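Small Parts, Soft Floors: Comparing Fingers for Mixed-Bin Picking

16 May 2024

Bin picking gets most of its press from large castings and shipping boxes. Repair depots and panel shops have a different problem. Their bins hold a handful of unlike parts, each small enough to roll, tip or slide under a fingertip, and the bin walls leave little room to correct a bad approach. For this comparison we ran two sets of parallel fingers on the same arms, with the same controller settings, over the same shallow bins. One set was the Plisen tapered paddle. The other was the Trovusach narrow tip, a straight finger with a rubber pad.

Cylinders came first. A capacitor on its side presents a curved face to the finger, and if the two fingers do not close together, the first to touch pushes the part away. A part that leans is worse. The grip axis no longer matches the approach axis, and closing force turns into rotation.
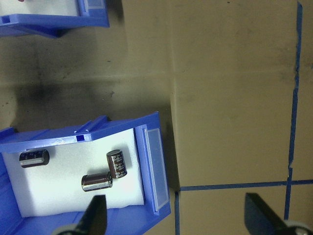 Wrist camera view of the capacitor bin, fingers open.

We lined the bins with white foam for two reasons. It gives the wrist camera a plain background for dark sleeves, and it lets a fingertip go slightly below the underside of a part without striking hard plastic. The cost is shadow. With overhead light from one side, the segmentation step sometimes joined a part to its own shadow and reported a center too far over. Moving the lamp helped more than any change to the threshold.

Each finger set was given 600 pick attempts on mixed contents. An attempt counted as good only if the part was lifted clear of the rim and held for 3 seconds. Closing speed was held at 80 percent of the controller maximum for both sets. Cable routing was left unchanged between sets, as a cable that pulls at the wrist will shift the tool center point, and we did not want that mixed in with the finger results.
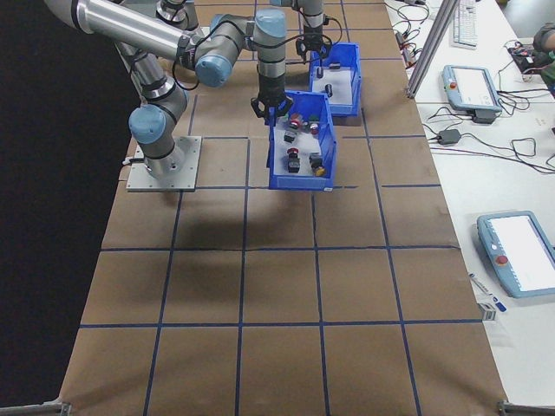 Automation Test Bench | Lewis Workshop Group

Switch parts and caps behave differently from cylinders. They have flat sides, so they tolerate a small error in finger timing, but they also have a wide head on a narrower body. A finger that closes at the wrong height catches the head, and the part swings as it leaves the foam. The Plisen paddle was less sensitive to this. Its broad face touched head and body together in most orientations. The Trovusach tip had to be sent to the right depth, and when the depth estimate was off, the part rotated in the grip.

Near the walls the ranking reversed. The paddle needs clearance on its outer side, and a part resting close to a corner often left none. The planner rejected 33 paddle approaches in the series for predicted wall contact. The narrow tip could reach most of those parts with a small rotation of the wrist.

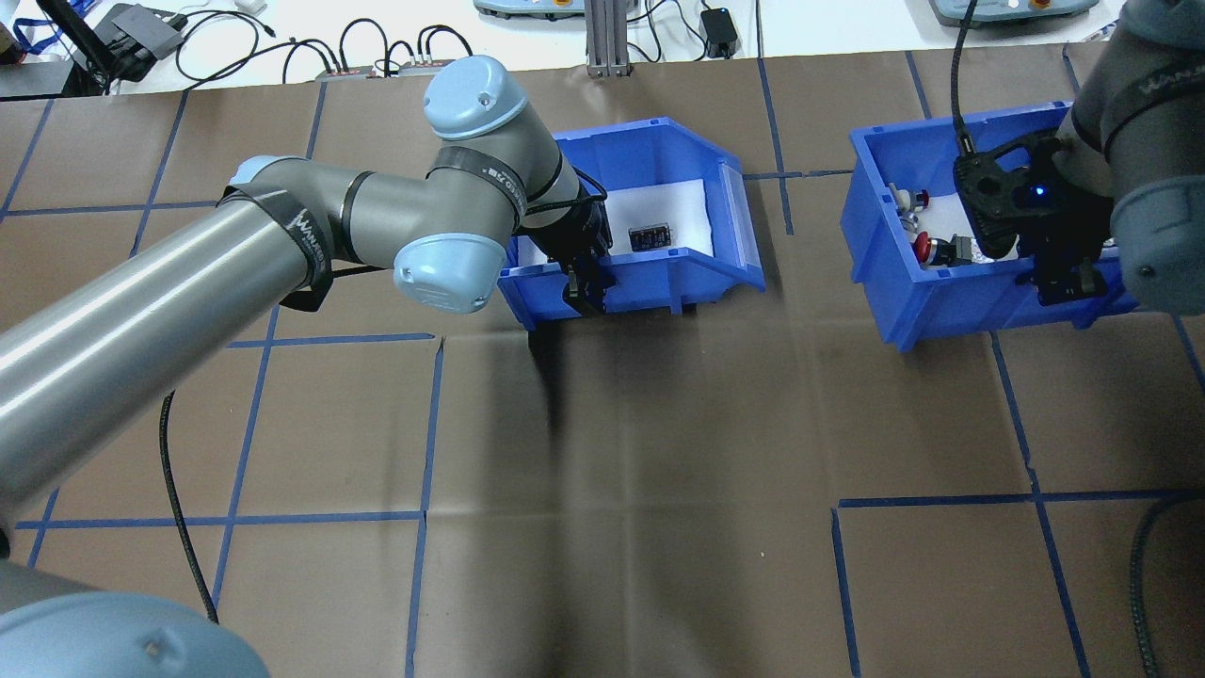 Running two arms on one table adds a scheduling question that a single-arm test hides. The Arnik controller treats each arm's reach as a fixed block and holds one arm back whenever the blocks overlap. With the bins set well apart, each arm working over its own, the hold never came up during picking, and cycle time depended only on finger travel and camera exposure. Pushing the bins closer brought the waits back. We marked the table in tape cells so that a bin could be returned to its place between runs, and we checked its position against the wrist camera before each series.

Calibration drift was small but not zero. We repeated the hand-eye routine at each finger change and discarded any run in which the check target missed its limit. Shops that swap fingers during a shift should plan for that time. It took longer than the mechanical change.

For bins of mostly flat-sided parts, the paddle is the easier tool to set up. For corners and crowded bins, the narrow tip earns its extra tuning. A stepped finger, wide above and narrow at the tip, is on the bench now and will go through the same series.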